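**Udholm, Sat 17 September** -- The tidy-up project that the people at Farkbridge have been nursing along since spring has passed a happy mark this week, with 3,305 recorded examples now in the set and more coming in every day the café is open.

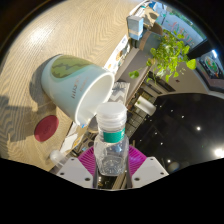 Farkbridge wants a robot arm that can clear a table the way a good waiter does, without fuss and without knocking over somebody's drink, and the learning system behind it (built with their partners at Kuzmenko) picks up its habits from people doing the job by hand. Every example is one small move, start to finish, made with a hand-held gripper that films as it goes. Clear plastic is a favorite subject at the moment, and a water bottle held upright between the two white fingers, with a paper cup lying on its side close by, is just the kind of everyday muddle the team is hoping to teach. They'd had plenty of neat tables already, bless them, and the system had grown rather spoiled!

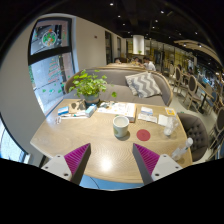
Of the total, 278 examples were added in the last 2 days alone, which pleased everyone a good deal -- the earlier sessions had gone slowly while people got used to the grip. Each collector now works for 10 minutes and then swaps with a partner, and wrists are said to be much happier for it.

The next round moves over to the Toltetti canteen later this month, where the tables are longer and the trays, we hear, are stacked rather high.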